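Lists > Workplace and Automation > Floor Practice > Thread: Sorting cells and bench staff

Re: Sorting cells and bench staff

On Thursday Tuấn Doãn wrote:

> We are getting an arm for returns sorting in May. Management says no
> one loses a job. What did the work look like for your bench people
> six months in? I mean hours and tasks, not the sales version.

Tuấn,

We put ours in at Flotberg last year, so I can give you hours and tasks. Before, four of us sorted returned items by hand, 645 on a normal shift. The arm now takes boxed goods and anything stiff. It gets through those at a steady pace and doesn't mind the late shift.

Cable is still ours. Coils change shape when you lift them, the ties slip, and two of them left side by side get treated as one item. We kept a list of item types the arm hands back to a person. It started at 47 and is down to 34, and most of what remains is cords and soft packaging.
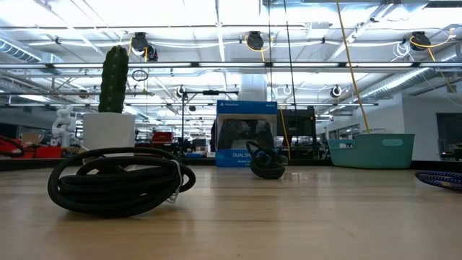
The job titles stayed the same but the day did not. Two people now spend most of a shift on exceptions, which means every item they touch is an awkward one. That is more tiring than a mixed pile. We asked for a rotation every 10 days and got it after some back and forth. One person moved to Cerska to train on the cell software and got a raise. The fourth retired and was not replaced, so "no one loses a job" was true and the head count still dropped.

Get two things in writing before May: who is allowed to stop the cell, and whether exception work counts toward the hourly rate. Ours didn't at first, and the numbers made good sorters look slow.

I can send the rotation sheet if you want it.

Negussie

Related threads
Hourly rates after automation
Wandness cell: shift handover notes
Who signs off on a restart?

Comments (3)

benchtwo: Same here with the rate. It took us a whole quarter to fix.

m_keller: Please post the rotation sheet to the list.

oldpacker: We rotate weekly. Ten days sounds long for cords.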